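The lipstick reckoning

I have been putting this off since November. That was when I bought the wavy mirror, dragged the vanity over to the gray wall, and told myself I would sort out the makeup "once everything had settled." Well, it settled. It settled into a layer.

What finally got me going was a wedding. My cousin is getting married up in Escobedo and I wanted one particular lipstick for it, a soft rosy brown I wore to death a few years back, and I could not find it anywhere. I looked in the drawer, I looked in my coat pockets, I looked in the little zip bag I take on trips (which had a granola bar in it, and I ate the granola bar). I was late for dinner by then and went out wearing plain lip balm and a bad mood.

So on my next free afternoon I made a big iced coffee, put on a podcast I'd already heard so I wouldn't have to pay attention, and started on the lip stuff. Only the lip stuff! I know myself. If I had opened the eyeshadow drawer too I'd still be sitting there.

The first thing I did was go around the apartment collecting. Purse, other purse, bathroom shelf, the bowl by the front door where keys go. I found a gloss in the glove box of the car that had been through a whole summer in there and I didn't even open it, it went straight in the trash. Same with a sample from a shop in Kudbridge that smelled like crayons. If it smells like crayons I'm not putting it on my mouth, I don't care how pretty the color is.

Then came the swatching. I do it on the back of my hand and up my arm, one stripe at a time, and by the end I look like a paint store. It's the only way I can tell what I have, though. Under my bedroom light half of my reds look like the same red, and a few of them pretty much are. I seem to have one lipstick I love and then a string of lipstick purchases where I was trying to buy it again. Does anybody else do this? My friend does it with gray sweaters, so I feel a little better.

My rules for keeping things were pretty loose. If I'd worn it this year, it stayed. If I hadn't worn it but felt a real pang about letting it go, it also stayed, up to 3 of those. If the smell was off or the texture had gone grainy, out. I broke the pang rule almost immediately for a plum shade that I bought on a trip to Skerport with my very first real paycheck. I look like a vampire in it and I will be keeping it until I die.

Next was fitting everything back into the clear organizer, and that took longer than everything else put together. The compartments are not all that generous, and makeup companies have apparently never spoken to each other about sizes. Square cases hog the corners. The tall glosses want to be at the back, otherwise you can't see past them. Anything with a domed top is useless for stacking, and the little boxed ones take up the room of a lipstick and a half, so really I should take them out of their boxes, but I like the boxes. I must have rearranged the whole thing a dozen times.
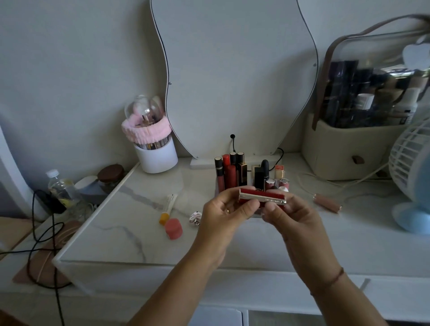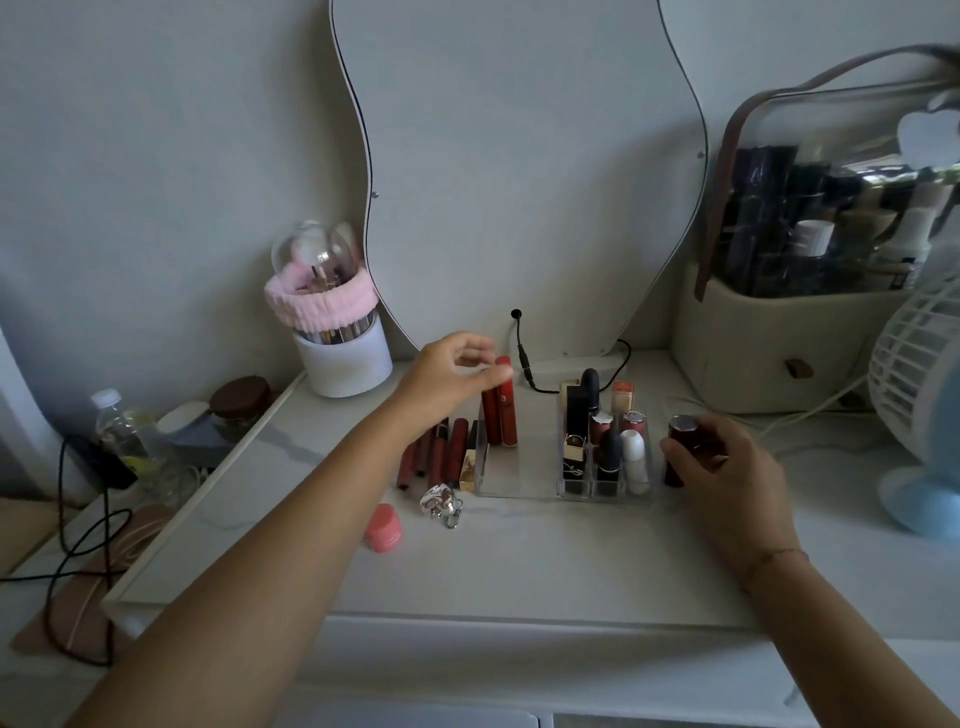
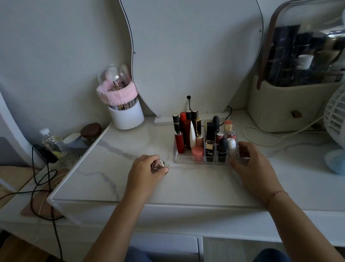
Lipsticks, glosses and one very full organizer, with the wavy mirror behind.

I'm happy with how it's working now. The tall things live at the back, the everyday ones are toward the front where I can grab them half asleep, and I'm trying to keep the reds somewhere near each other so I can see at a glance that I do not need another red. (I do not need another red. I'm writing it here so you can all hold me to it.)

The brushes I left alone apart from a wash. They have their own holder with a clear lid and a fluffy pink band around the middle, and I get more comments about that silly pink fluff than about anything else I own. I always used to keep brushes in a mug and they got so dusty. The lid has made a huge difference and I'd never go back to the mug.

I also wiped down the whole top of the vanity with warm water and a drop of dish soap, then dried it with an old T-shirt. Foundation dust gets everywhere, and on a white marble pattern it hides in the gray parts so you think the surface is clean until you put your elbow in it. Please learn from my good blouse.

Things I still haven't fixed: the cables. I hate them. I've tried clips, I've tried those sticky channels, and I've tried tucking them behind things, and they always come creeping back. Sushil Rajput, if you're reading, you left a very sensible comment on my desk post about running everything down the back leg with fabric ties, and I did buy the ties. They're in a drawer. I will get to it, I swear.

The skincare is the other thing. It lives in a caddy with a leather strap for a handle, and I love being able to pick up the whole lot and carry it to the bathroom, but I've been adding bottles without finishing any. That's going to be its own post, and probably its own iced coffee.

A couple of you asked last time where I get small containers and things for the drawers. Mostly Sakik, the little home store a few streets over from me, where I went in for a sponge once and came out with two trays and a candle. They don't do online orders as far as I know, so I'm sorry if you're far away! Any shallow tray will do the job, and I used the lids of old gift boxes for ages before I bought real ones.

Oh, and the rosy brown lipstick! I did find it. It was inside a boot. I have no theory about the boot. There's only a tiny bit left in the bottom, so I've been digging it out with a lip brush and saving it for the wedding, and if anyone knows a shade that's close (warm, a bit dusty, not too pink, nothing glittery) please leave it in the comments. Browns and roses only, remember. I'm being good about the reds.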